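Keeping the Space Under a Desk Useful
By Laine Luik

I've never been able to leave the floor under a desk alone. In our last flat it was where the shoe boxes went to die, and when we moved I promised myself I'd do a bit better (and I mostly have!). So here are the habits that have stuck.

Start with one big bin instead of a jumble of little ones. A frosted plastic tub is my favourite, as you can tell there's something inside but the colours are softened and the room stays calm. Push it right to one end so your knees have the other. Mine is 33 cm high, and I measured the desk three times before buying it, which I'd recommend to anyone.

Next, the cords. Any plug left dangling near a desk leg will find your foot sooner or later, so wind it up and fasten it to the underside with a hook and loop strap. Longer leads that must cross the floor want to run along the skirting board if they'll reach.

Keep the desktop nearly bare, too. I allow myself one cup, with a lid, well in from the edge.

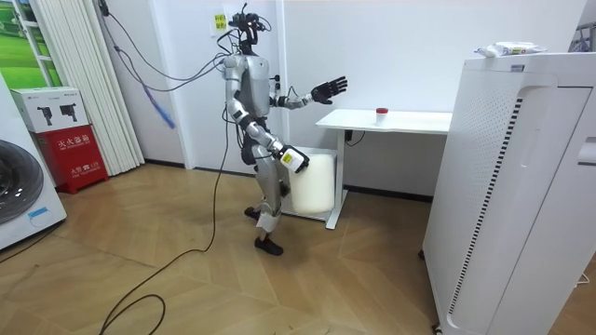
If you've got parquet, do stick felt pads under the bin before you start dragging it in and out, and lift out the heavy things first. I give the floor beneath a going-over with a barely damp cloth every fortnight, and an air purifier likes a bit of breathing room as well, so don't let the tidying creep up against its vents. Vacuum the grille while you've got the brush head on!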